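About Dikarine

Dikarine is a small school and materials workshop for early learning, founded by Atieno Mwakyusa. The school enrolls 44 children between the ages of three and six. The workshop prepares shape and sorting sets for its classrooms and for other preschools, and has supplied 1,267 sets to date.

Our teaching begins with solid objects that a child can pick up, turn over and compare. Children learn the names of colors and shapes by handling them, and move on to sorting, matching and building at their own pace.
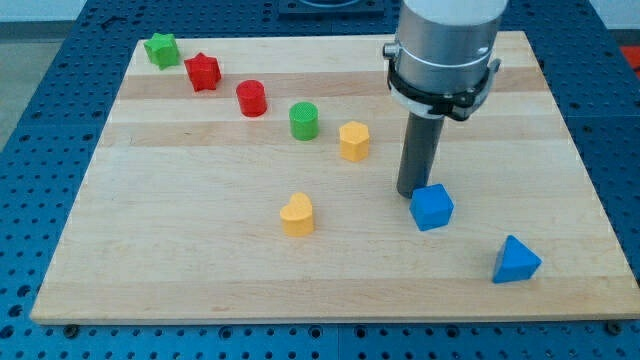
Shape blocks in red, green, yellow and blue, including a star, a heart and a cube.

The core set combines familiar solids, such as the cylinder and the triangular prism, with outlines that children already know from drawings and stories. Teachers may ask for everything yellow, or for two blocks of the same shape in different colors. Written lesson notes are provided with each set.

Tharushi Marikar directs the curriculum and leads teacher training, which is held each June at our Khaemba building. Families and schools wishing to visit are asked to contact the office in advance.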